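Gripper closes late when replaying teleoperated demos – is it the recording or the policy?

Asked Wednesday, March 2, 2022 in Teleoperation and demonstration
Tags: teleop, gripper, imitation, time-sync

I have a single arm with a two-finger gripper on a bench, driven by a Clirkel hand controller. The task is tidying toy kitchen items: pick up an item, put it where it belongs, move on to the next one. I recorded 202 demonstrations over the winter, most of them in December, and trained a small policy on the lot. One demonstration was dropped because the log was truncated, so 201 went into training.

Reaching is fine. The arm goes to the right item and lines up well enough. The trouble starts at the grasp. On small items the fingers close after the arm has begun to lift, so it comes up with nothing. On thin-walled things such as the colander it does the opposite: it gets to the rim, keeps pressing, and the item tips before the fingers have shut.

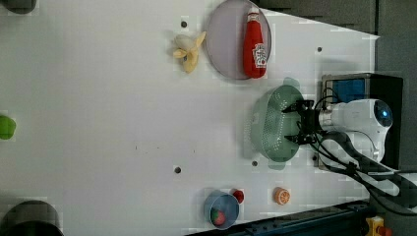

I log joint positions, the gripper command and the camera at 30 Hz. The gripper channel is the commanded opening, taken from the trigger on the hand controller. I do not log the measured opening. All three are written by the Bellis recorder with default settings, each stamped on arrival.

Things I have tried:
Training for longer. No change.
Leaving out the demonstrations where I fumbled the grasp. Slightly worse, if anything.
Replaying a recorded demonstration open loop, with the items put back by hand as near as I could get them. The late close shows up there too, though less often.

Is this something I can fix in the data I have, or do I need to record again?

3 answers

Answer 1 (accepted)

The open-loop replay is the useful clue. If a plain replay closes late, the policy is only copying what is in the file, and you should leave training alone until replay works.

Stamping on arrival is the likely cause. The three streams take different routes to the recorder and each has its own delay. The camera is normally the slowest, so a frame stamped at time t shows the bench as it was some while before t. The joint positions are fresher. The trigger value depends on how the controller is polled. Your policy learns to pair an old picture with a newer command, and at run time it sees a different set of delays again.

To measure it, put the arm where the camera can see the fingers, hold it still and pull the trigger sharply ten times. Find the first frame in which the fingers have moved and compare its stamp with the stamp on the trigger step. Do the same with one joint: command a small step and compare the command, the measured position and the picture. You now have an offset for each stream. Part of the trigger figure is the gripper's own travel time, so do not subtract all of it blindly – the joint test tells you how much belongs to the camera.

Shift the streams in the files you already have, resample to a common clock and try replay again. If the offset is constant you do not need to re-record. If it wanders from one run to the next, you do, with stamps taken at the source.

Log the measured opening from now on. With the command alone you cannot tell fingers stopped on an object from fingers that are still moving.

Comment from asker: Camera offset was four frames and steady across all ten pulls. Shifted everything and the replay grasps are much better. Policy is retraining now.

Comment: Check a few of the oldest files as well. Updating the camera driver can change the offset part way through a set.

Answer 2

Agree with the above on timing, but the colander is partly an operator problem. With a hand controller and no force feedback people push down until they see the item move, then squeeze. That is in your demonstrations and the policy will repeat it faithfully.

Change how you demonstrate. Stop above the rim, open to a width a little more than you need, go down, pause for half a second, close, pause again, lift. It feels slow. The pauses give the policy clear states in which the arm is still and only the gripper changes, and they make small timing errors harmless. Do not overdo them, though: if the arm sits motionless for two or three seconds with nothing changing in the picture, a policy with no history can learn to sit there for good. Trim anything longer than a second before training.

For thin rims I would also record a batch by hand guiding, if your arm has a mode for it. You feel the contact through the arm and stop sooner. Keep your body out of the camera view, or use the guided runs to get the path and replay them to collect the pictures.

Twenty or so careful runs on the awkward items did more for us than doubling the whole set.

Answer 3

Had something like this on a Josetti arm. Turned out the gripper speed was set low in the Ustis config and it was just slow to shut. Put the speed up, worked after that. Error 2961 in the log if it helps anyone searching, but I never found out what that one meant.

Comment: 2961 is unrelated as far as I know. I get it on start-up with a gripper that works normally.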